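The Ochre Room

When I started at Najjar, the shop sold hand-painted scrolls and greeting sheets, and the front window always had one of us sitting in it with a brush. People would stop on their way to the bus and watch. I got used to strangers looking at my hands, and after a while I think I painted a little better for it.

Then the Closarlow people bought us, and one Monday in February a pair of arms came in through the back door on a dolly. The owner's letter said that 473 sheets a month would go to the arms and the rest would stay with us, and that all of our jobs were safe through the summer. We read it standing up, with our coats on.
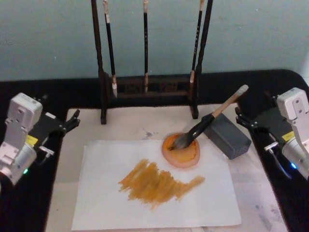 My new job was called "tending," a word I associated with goats. I came in at seven, laid out the paper, mixed the color, and stayed close by for whatever came up, and you would be surprised how much comes up in a day of painting! The practice color was a deep orange, and I got so fond of it that I bought a scarf to match. On the first morning I kept looking at the broad dry band across the paper, with the white showing through in streaks, and thinking of my old teacher, who used to make us do that stroke until our shoulders ached. She would have had plenty to say about the way it thinned out toward the right. I said some of it for her, out loud, to a pair of arms.

There were two of us tending by then, and we talked more than we ever had at the window, where you couldn't really chat with a wet brush in your hand. She had been at the Prunano print works when they brought in their machines, and she told me the part she missed was being tired at the end of the day in a way she could point to. I thought about that all the way home, and missed my stop. 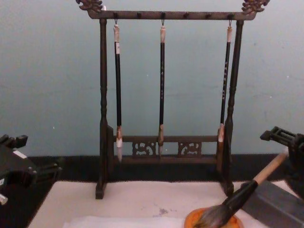
Did I still paint, my sister wanted to know when she called that night? Only at lunch, I told her, and on the backs of spoiled sheets.

She said that sounded sad, and I said it didn't feel that way, or only on some days. I had started a long scroll of the river behind our grandmother's house, a bit at a time, between the soup and the washing up. By June it reached from the sink to the door. The other tender had begun adding boats.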